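The Year I Moved House With Nothing but Secondhand Boxes

I have moved eleven times since college, and until last August I bought new boxes every single time. Flat stacks of them, tied with that plastic strap that slices your fingers. I'd pay for them, fill them, haul them up somebody's stairs, and then put the whole lot out on the curb two weeks later. If you'd asked me what I thought about cardboard I would have said I didn't think about it at all.

Then my rent went up, I found a smaller place across town in Clolton, and for the first time I was moving with basically no cushion in the bank. So I told myself I wouldn't pay for one box. Not one! I figured it would be a minor chore. It turned into the most sociable month I've had in years.

My first stop was the liquor store, because that's what my mother always did. Liquor boxes are wonderful and I will defend them to anybody. They're small, they're stiff, and they come with those cardboard dividers inside that might as well have been designed for drinking glasses. The guy at the counter told me to come by before ten in the morning on delivery days, which I did, in slippers once. I came away with so many that I couldn't see out my back window.

The trouble with liquor boxes is that you can't put a lamp in one. Or a coat. You need the big stuff, and the big stuff is harder to come by, so I started asking around. I put a note on the neighborhood board and got a reply from Naveed Rizvi, who lives four blocks from my old place and had just finished unpacking his family's things after a move from out of state. He had a garage full of boxes, all flattened, sorted by size and leaning against the wall like records in a shop. I could have cried.

Naveed is a serious person on the subject of boxes. He showed me how to check the corners first, since a box with a mushy corner is going to let you down no matter how nice the sides look. He showed me how to press on the panel with your thumb to see if it's gone soft. He also had opinions about tape (the cheap kind is a false economy, use the paper kind if you can stand the noise) and about writing on boxes, which he thinks you should do on two sides and never on the top. I used to write on the top. Everything gets stacked, so of course you can't read it. Eleven moves and I'd never once worked that out.

He sent me home with bubble wrap too, great crackling armfuls of it. I'd always wrapped each thing on its own, like a present, and run out of wrap halfway through the kitchen. Naveed's way is to line the box itself, bottom and sides, and then set the sturdier things in as they are. It goes so much faster. Save the individual wrapping for glass and anything your grandmother gave you.
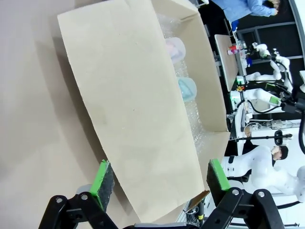

A box lined with bubble wrap, with two plastic containers inside.

Now, a word about plastic food containers, which I apparently collect. I had an entire cabinet of them and maybe half the lids. I'd like to tell you I did the sensible thing and sorted them before I packed. I did not. I moved all of them, orphans included, and then sorted them on the floor of my new kitchen at midnight while eating crackers. If you take only one piece of advice from me, match your lids before you leave.

The books were another story. I own a lot of books and I'm vain about it, and every person who has ever helped me move has stopped speaking to me for a while afterward. This time I followed the small-box rule strictly. Books went in the liquor boxes and nowhere else. My brother, who has a bad back and a long memory, carried them up without a word of complaint, and then he stayed for pizza. That has never happened before.

What I didn't expect was how many of the boxes came with a past. One had "XMAS FRAGILE NOT THE UGLY ONES" written along the side in purple marker. Another just said "Dad's" and I felt a bit funny putting my shoes in it. One had been addressed and readdressed so many times that you could follow it through three cities. I got sort of attached to that one. It held my winter sweaters and it's still in my closet.

Did I save money? I did. When I went back through my old receipts (I keep receipts, it's a sickness) I found I'd spent well over $100 on boxes and tape for the move before this one, and that was for a one-bedroom apartment. This time I bought tape and two fat markers.

But then came the part where I had to get rid of them all, and I really did think about the curb. It was raining and I was tired and my knees hurt. I flattened them instead, stacked them against the hallway wall by size, and put up a note of my own. A couple with a new baby came for the big ones the next evening. A teacher took most of the liquor boxes for her classroom. A kid from downstairs asked for whatever was left and built something enormous in the courtyard that stayed up until the wind got it.

I kept back a few good ones, with firm corners, for next time. They're behind the bedroom door. My brother has seen them and he'd like it known that he's busy that weekend, whichever weekend it is.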